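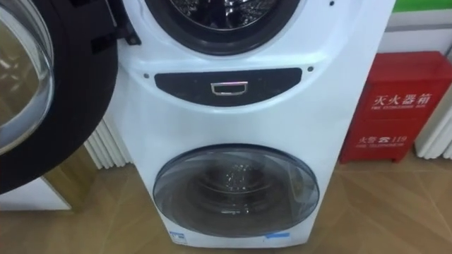

Two-drum washer, upper door open.

Notebook, Wednesday, started 9.20

Trosteck letters, authorship comparison. Harish wants an answer for the investigating officer before the weekend. I doubt he'll get one he likes.

What we hold: three anonymous letters to the landlord at Trosteck, typed, posted, all threatening (windows, car, "you will be sorry you opened that gate"). For comparison, emails from the former tenant, B. Vilela, supplied by the landlord. Came to just over 2,000 words once I'd stripped out the signatures and quoted replies. The landlord picked which emails to send us. I've asked for the full mailbox.

Ran the set through Kaster with the default settings. It puts Vilela top of the list, "strong match". Sounds good until you look at what he is being ranked against, namely the stock reference writers that come with the program. None of them rents a yard or argues about a gate. Of course the man who writes about gates comes out nearest to the letters about gates.

Took out the topic words (gate, yard, rent, lorry, deposit) and ran it again. Still top, but the margin has mostly gone and the label drops to "moderate". Took out the greeting lines as well and he slips to second, behind a stock writer who can't have anything to do with this.

Janelle pointed out the double space after full stops in the letters. Vilela does it too. So does the landlord, in his covering note to us, and so do I when I'm not paying attention. Not putting it in as a finding.

"Should of" turns up in the letters and in Vilela's emails. Slightly more interesting, but common enough that I'd want a figure from local writers before leaning on it. Trinidad is asking whether the old Kukamau complaints set can be used for that. She thinks 30 letters are usable, I'd expect 20 after removing the form replies.
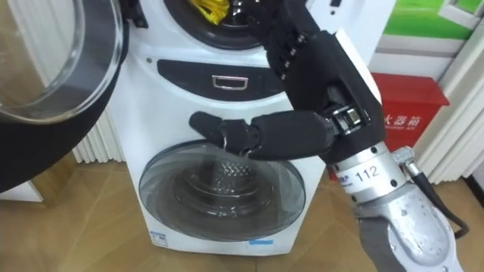
Yellow clothing in the upper drum.

After lunch. Harish has read the first printout and is already saying "strong match" on the phone. Asked him to stop. Have written FIRST RUN, DO NOT QUOTE across the top of his copy and binned mine.

Kaster's manual says short texts are fine. It gives no error rate for short texts, and the longest of our letters barely fills a page.

Also not settled: whether the letters have one author. Everyone upstairs assumes it. The last one uses commas quite differently and spells "neighbour" correctly where the first doesn't. Could be a spellchecker. Could be a second person. Treat them separately from now on.

To do
- full mailbox from the landlord, or a written refusal
- Kukamau set, if Trinidad gets the nod
- Janelle to repeat the comparison blind, names removed, without seeing my notes
- ask the officer who else had a row about the gate

Wording for the interim note, if pushed: "The comparison does not at present support or exclude Vilela as the writer." Harish will say that's no use to anyone. It stays as it is until the blind run is back.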